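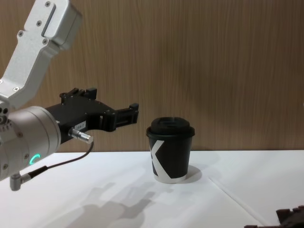 Ticket: lids dripping at the seam, black 8 oz cups
Status: Closed
Product: Gullel paper cup (black) with black sip lid
Category: Hot drinks / lids / leaks
Opened in July from the Tandthorpe counter

Original message

Hello, me again (the person who wrote in about the napkins, which were fine in the end, thank you).

We've got a dripping problem with the black cups and I can't get to the bottom of it. We're a small coffee counter and we get through a lot of takeaway cups, so when one batch goes funny we know pretty quickly. The drip is always in the same sort of place, just under the edge of the lid, and it runs down the outside and over the white graphic. On a black cup you don't see it until it gets to the white bit! By then it's on somebody's sleeve.

We ordered 4000 cups and the same number of lids, and they came as one delivery. The first few cartons were lovely, no trouble at all. Then we opened a new carton of cups and within a morning I had people coming back for napkins. I've had a cream jumper brought to me as evidence. I've paid for the cleaning on that one and I'm not asking for it back, I only mention it so you know it isn't the odd dribble.

What I'd like is to know whether it's the cups, the lids or us. I'm quite prepared for it to be us.

I've kept the outer cartons and the inner sleeves with their stickers on.

Update, same day, 4.15 pm

Your automatic reply asked me to try the basics first, so I have. Writing them down as I go because I'll forget otherwise.

Pressing the lid down all the way round. Yes, we do this, and I did it again very deliberately with my thumbs until I heard it click in several places. Poured in hot water up to the line we normally fill to, lid on, tipped it as if drinking. Drip. Did another one the same way and it was fine. Did a third and it dripped again, and a bit faster.

Checking we haven't mixed up lid sizes. We do have bigger lids for the large cups, but they live on a different shelf and they fall straight off the small cups, so I can't see that being it. I checked anyway. They fall straight off.

Overfilling. I tried one only half full. It took longer, but once I'd tipped it far enough there it was again, a bead of water under the rim.

The sip hole isn't the problem, for what it's worth. The raised bit you drink from is fine and nothing comes out where it shouldn't up there. It's all happening lower down where the lid grips the cup.

Update, next morning, 7.40 am

Tried to be more scientific. I sat down before opening with a tray, a kettle and some paper towel cut into squares. Each cup got hot water, a lid, a gentle tip over the towel and a slow count to ten. Wet towel or dry towel. I did 60 of them, which is a very dull way to start a morning, and my partner at the counter has been unkind about it.

What I noticed (never mind the exact scores, the towels got muddled near the end when I knocked the tray):

The drips nearly all came from the side seam, where the paper overlaps and runs up to the rim. If I turned the lid so the drinking bit sat right over the seam, it dripped nearly every time. If I put the drinking bit on the opposite side from the seam, far fewer dripped.

So of course when you tip the cup to drink, the seam is underneath and all the coffee is sitting against it. I felt rather foolish for not spotting it. I've been putting lids on for years with no thought at all as to which way round they go.

But that can't be the whole story, as we never bothered about it with the first cartons and they were fine. So there's something different about this lot and the seam is just where it shows up.

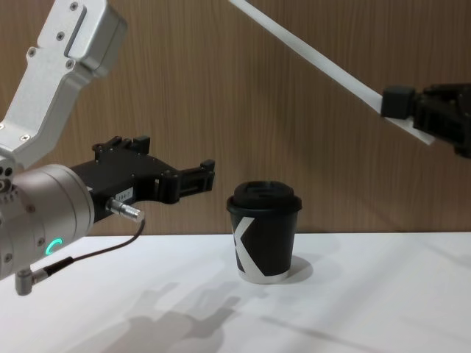

Black cup with its lid on, on the white table.

Update, 11.05 am

Gullel support wrote back and asked four things, so I'll put my answers here where they can all be found together.

Where are the cups stored? In the back, on metal shelving, in their cartons. Dry as far as I know. The shelf does sit against the wall that the dishwasher is on the other side of, now that you ask, and it gets a bit warm and close in there by the afternoon.

How are they stored? This is where I went slightly pink. The lids are in their sleeves, upright, as they should be. The cups were in cartons, but the carton we were working from had another carton on top of it, and on top of that was a box of syrup bottles. I don't know how long the syrup had been there. It wasn't me, although it may well have been me.

Is the rolled edge of the cup damaged? I went and looked with my glasses on and a torch. On some of them the roll is very slightly flattened, and you can feel it better than you can see it. Run a finger round and there's a bit where it stops being round and goes a touch flat, then it picks up again. It's mostly near the seam, but not always.

Are the lids from the same delivery? Yes, all the same delivery. Black lids, same sticker on the sleeves. I do also have a few sleeves of the Kindumero lids left over from before we changed, and I said I'd try those and report back.

Update, 2.30 pm

Tried the Kindumero lids on the dripping cups. They don't click down in the same way and they're a bit baggy, so I wouldn't use them, and they dripped as well. So I think that lets your lids off the hook. Sorry, lids.

Then I did it the other way round and put your lids on some Dramani cups that I borrowed from the bakery up the road (a plain cup, different maker, same nominal size). Tight as anything. I held one upside down over the sink and got one slow drip out of the sip hole vent and nothing from the edge. So the lid is doing its job if the rim is round.

I also tried, because somebody suggested it, squeezing the top of the cup gently back into a circle before putting the lid on. It helps! Not perfectly, but a fair few that I'd have expected to drip didn't. You have to be careful though, if you squeeze too hard you put a crease in and then it's worse than when you started. I spoilt a couple finding that out.

Update, next day, 8.20 am

Moved everything. The cups are now on the shelf by the back door, away from the dishwasher wall, and nothing is sitting on top of them. The syrup has its own place on the floor and everybody has been told, in writing, on a piece of card, in capitals.

I opened a new carton from the bottom of the stack to see whether it was any different. Not great, to be truthful, which makes sense if it had the whole lot pressing down on it. Then I opened one that had been standing on its own near the door the whole time, and those are good. Same sticker on the carton, same delivery, no drips from the ones I tried, whichever way round I put the lid.

So I'm fairly sure it's the stacking, with the warm wall possibly not helping. I can't prove the warm wall part. It could be that paper just goes a bit soft in there, but I'm guessing.

Sent that to Gullel support with an apology for making it sound like your fault in the first message.

Reply from Gullel support, 10.50 am

Thanks for the very thorough notes. A flattened rim would fit with what you're seeing. Please keep the cartons no more than 2 high, the right way up, with nothing else on top, and keep the cups in their inner sleeves until you need them. Lids should go on with the sip opening away from the side seam, whatever condition the cup is in. We'll send a replacement sleeve of cups so you have something to compare with, and please let us know how you get on with the rest.

Update, 3.45 pm

Thank you, that's kind and I didn't expect it. A question back: is there any mark on the cup for lining up the lid? The white graphic goes round the side, so I thought perhaps we could go by that and say "drink from over the X", but it doesn't seem to land in the same place against the seam on every cup. Maybe I'm imagining it. At the moment we're just feeling for the seam with a thumb, and once you've got the habit it takes no time.

Reply from Gullel support, 4.30 pm

There's no alignment mark on this cup, and the print can shift a little in relation to the seam, so please go by the seam itself. I've passed the suggestion on to the people who do the artwork.

Update, a little over a week later, 9.10 am

Sorry for going quiet, we had a busy spell.

The replacement cups came and they're perfect. I lined one up next to one of the squashed ones and with a finger on each rim you can tell straight away. I now do a finger test on the top cup of every sleeve before it goes out by the machine, and if it feels flat the whole sleeve gets put to one side.

I put aside 200 cups in the end. I haven't thrown them out, as they're perfectly good without a lid. They've gone to the sit-in side for water, tap water mostly, and for babyccinos, which nobody puts a lid on. One of the regulars has asked for some to start off her beans in and I've said she can have a stack.

No wet sleeves since we moved the shelf. We had one drip reported and it was a lid that had been put on crooked in a rush, so I'm not counting that against anybody but me.

Happy for you to close this. Could you add the bit about not stacking things on the cartons to the delivery note, though? It might be on there already in small print, but I've looked at ours and all I can find is the address.

Reply from Gullel support, 9.55 am

Glad it's sorted. The storage advice is on the inside flap of the carton, but I agree that's an odd place for it, and I've asked about the delivery note. Closing this now. Replying to the email will reopen it.

Update, 10.05 am

Found it on the flap. We'd taped over it.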